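Prydderch Bench Mat, Large: Review After Two Months

I bought the Prydderch mat in January to replace a rubber one that had started to curl at the corners. It cost $83 with shipping, which is a lot for something that lies flat and gets things set down on it. I use it for small repairs, gluing, and the occasional model kit, usually for a couple of hours in the evening.

The mat comes rolled in a tube. The instructions say to leave it face down overnight, and that was enough for three of the corners. The fourth took another day under a stack of books. There was a faint smell for the first week, then none.

Grip is the best thing about it. I can lean on a part with one hand and turn a screwdriver with the other, and the mat stays where it is on a varnished table. The old one crept toward the window all evening. It also holds small round parts better than I expected, as the top has a fine texture. A ball bearing will still roll if you knock it, but a screw stays put.

The color is a light gray. I had wanted white, but Prydderch only makes white in the small size. A pale surface under dark lighting is easier on the eyes than the reverse, and dropped parts show up well on it.

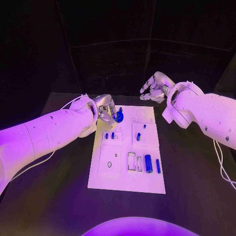
Blue round piece with a peg on top, on a white board.

Cleaning is mixed. Pencil and dust wipe off with a damp cloth. Wood glue peels away once it has set. Super glue does not, and I now have two shiny spots near the front edge that catch the light. Permanent marker came off with rubbing alcohol, but it took some of the texture with it, so I would keep that for real emergencies.

Heat is the weak point. The packaging says it is safe for "brief contact" with a soldering iron. I touched the tip to one corner for a second and it left a dent. If you solder often, get the Jinus silicone mat and put up with the lint. The Fesis board is harder and flatter than either, though it slides unless you tape it down.

The printed grid is accurate enough for rough cutting. I checked it against a steel ruler and the long side was off by a hair at the far end. Don't use it to measure anything that matters.

On the Premosach store page it had 2,886 ratings when I ordered, most of them good. The complaints were nearly all about corners and glue, and I agree with both.

I would buy it again at a lower price. For anyone who mostly assembles and rarely solders, it does the job.

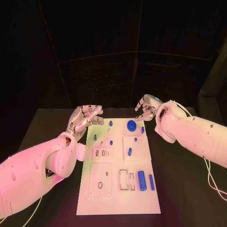 Marker_Bin writes: Mine never did lie flat. I gave it a week under a toolbox and one corner still lifts when the room gets cold. Prydderch sent a replacement without any fuss and that one was fine — but check yours before you throw out the tube.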